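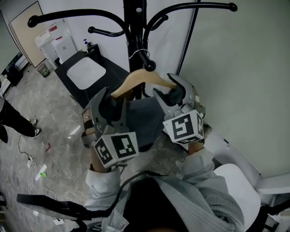

Slide 1. Hanging a garment on the coat rack, two hand-held grippers, head view.

Speaker notes – Orsolya Dobos, 5 April 2025
Talk: What we learned from collecting the hanger task

Leave the slide up while people sit down. Start when the door closes.

Say who I am, say that Benedek Orbán ran the sessions with me and that Emese Hegedűs did the review. Junpei Onishi will take the training questions at the end, so send those to him.

Opening. The task is called Tirnero in our task list. It is one sentence long: put the hanger with the garment on it onto a free arm of the rack. A person does the task while holding a gripper in each hand. The fingers on the gripper are what the robot will have, so the person has to work with those fingers and with nothing else. Point at the marker cubes. They give us the position of each gripper, and if a cube is hidden for too long we lose that stretch of the episode.

Numbers. We recorded 1,450 episodes. Emese kept 727. Pause there, people will want to write it down. The usual reaction is that this is a bad rate. I think it is normal for cloth. Say that the rejected ones are stored with a reason code and that we went back to them twice.

Reasons for rejection, in order of size:
Marker cube covered by the garment or by the rack.
Hanger let go before the hook was over the arm.
Operator used a wrist or a sleeve to steady the cloth.
Episode started late, so the reach is missing.

The first one is worth a full minute. Back to the slide. The garment hangs down between the grippers, close to both cubes. A long coat is worse than a shirt. Turning the wrists out helps, but operators forget when they get tired. We now put it in the spoken instructions at the start of each session, and Benedek repeats it after the break.

On the rack. The arms curve and end in balls. The hook has to go over the ball, and the operator cannot feel the hook touch. They watch it. Ask the room: where is the operator looking during the last second? Take one or two answers. Answer: at the hook, and that is why we kept the head camera after Boglárka Rácz suggested dropping it to save storage. She agrees now. She may be in the room.

On which arm to use. In the first sessions almost everyone picked the same high arm, and the policy trained on that data went for the same arm even when there was already a coat on it. We wrote the target arm on a card after that. Lower arms are harder since the operator has to bend or reach past the pole. Collect more of those than you think you need.

On rooms. We used nine rooms. They were ordinary rooms with their ordinary furniture left in. Dusteo, our earlier set, was recorded in one lab corner with a plain wall, and the model trained on it did poorly when we moved the rack. If someone asks for a direct comparison, say that the tasks were not the same and that I would not put a number on it.

On operators. Short sessions. Our rule is two people per session, one recording and one watching, then they swap. The watcher calls out a hidden cube right away – this saved us more time than any software check. Kong, the checking script, still runs overnight, but by then the room has been packed up.

If there is time: cloth resets. After each episode the garment has to come off the rack and go back to a start position. People fold it more and more neatly as the session goes on. Ask them to drop it differently each time.

Skip the storage part if we are past the half hour.

Next steps. Zorkovport is lending us more rooms in July. We will add heavier coats, and a second rack with straight arms. Same grippers, same cubes.

Questions. Repeat each question into the microphone before answering it.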